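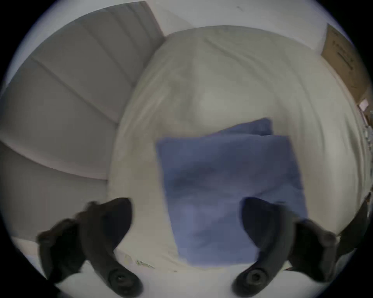 Blue cloth, folded, on a white duvet.

NOTICE TO THE OCCUPANTS OF THE UPPER FLOOR

A short story

The Office of Lodgings at Bandham regrets to inform the occupants of the upper floor that the sea has been withdrawn.

The decision was taken on 20 February 2018, after a review of all amenities visible from the building. Occupants will recall that the sea was provided under the original agreement with Trusex, and that its upkeep was to be shared between the two parties for a term of 30 years. That term has ended. Trusex has chosen not to renew.

Removal was carried out at night to limit disturbance. Occupants who heard a long dragging sound, or who found their curtains pulled toward the window with the glass shut, are advised that this was normal and that no report need be made.

The following arrangements are now in force.

Rooms on the east side will no longer be described as having a view. Rent for these rooms will be reduced, beginning in September. Occupants of the west side, who faced the Ibarra road and paid less, may notice that the Ibarra road now seems longer than it did. The Office has looked into this and accepts no liability.

The bathing steps remain open. There are 70 of them, and occupants are asked to stop at the last one. The ground beyond has not been inspected. It is understood that one occupant has walked out some distance and returned with a door key, a quantity of fine gray sand and a clear memory of her grandmother's kitchen. Items of this kind should be handed in at the front desk.

Gulls will continue to be fed until they leave of their own accord.

The Office has received 27 letters on the subject of sleep. Many occupants write that they had not known they were listening to anything until it stopped. The Office has considered a proposal from Billorley to supply a replacement sound through the heating pipes. A trial was held in Room 3. The occupant of that room reported that the sound was accurate in every respect, and asked that it be turned off. She did not wish to give a reason and was not pressed for one.

Several occupants have asked where the sea has been taken. The Office does not hold this information. A clerk who telephoned Trusex was asked to wait, and waited through the afternoon. He states that the line was open the whole time and that he could hear water on it - a great deal of water, coming in and going out. He has since asked to be put in charge of further calls. The request was granted.

Towels issued for sea bathing should be returned, dry, to the linen room on the ground floor. Occupants whose towels will not dry may keep them for the present.

Complaints should be made in writing. Please give your room number and state what you could see from your window when you first arrived, and at what hour you usually looked.

The Office of Lodgings, Bandham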